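**Tooling notes, June 29, 2019**

Siria 18 went to all stations on Friday. Most of the changes are in the pose pipeline and the cloth segmenter, so this item is mainly for people who label, replay or train on the bedroom sets. Planner changes are held over to September.

## Pose tracking over plain surfaces

The tracker in Siria is visual-inertial, and it has always been weakest over bedding. A pale sheet fills the lower part of the view, offers few corners, and moves when touched. What keeps the estimate stable is the texture beyond the bed: appliance fronts, labels, furniture edges, writing on the wall. 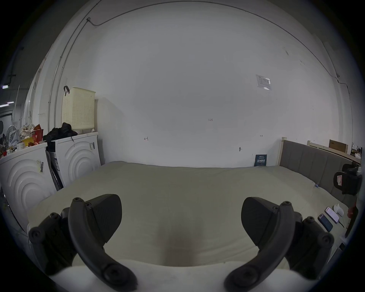

## What changed in the front end

Feature selection now works on a grid with a per-cell quota. The old version took the strongest 1000 corners anywhere in the view, and on cluttered sets most of them landed in one or two regions. The gripper fingers are masked before detection, using the outline from the calibration file. If you swap finger pads, regenerate the mask with `siria mask --rebuild`; an old mask lets finger corners through and the tracker reads them as a stationary world.

Araceli Benítez reran the bedroom archive, 1216 episodes, against both versions. The old front end lost tracking at least once in 308 of them. She is still going through the new failures, and the final count will be posted to the Hila board. Early reading: the remaining losses cluster in low approaches, where the sheet takes up nearly everything and the IMU has to carry the estimate alone.

Loop closure is unchanged. Arsalan Jafri has a branch that relaxes the match threshold near the rim of the fisheye. It gives more closures and also more wrong ones, so it stays a branch.

## Cloth segmentation

Marwat, the segmenter, now outputs two layers: the outer contour of the cloth, and a ridge map for folds inside it. Grasp proposals are scored on both. Previously a strong interior fold could be reported as an edge, and the planner would offer a pinch in the middle of the fabric. Creased single-color items on a light sheet are the standard test.
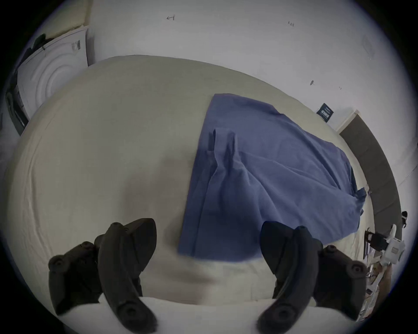
*Blue cloth on the cream sheet, fingers open. The creases run diagonally and the far right end is bunched.*

Known problems:

- Bunched corners still come back as one blob. Luana Pimentel is relabeling these with a separate class.
- Finger shadow on the sheet is sometimes added to the contour. Raising `shadow_margin` helps but trims thin hems.
- Ridge maps are computed on the undistorted crop only. Anything near the rim is skipped without a warning.

## Replay

Cuvurel reads both the old and new log formats. Old logs open with the ridge layer blank. Rukhsana Sandhu asks that replay bugs be filed with the episode ID and the Siria version. Calibration questions go to Ojārs Strazds.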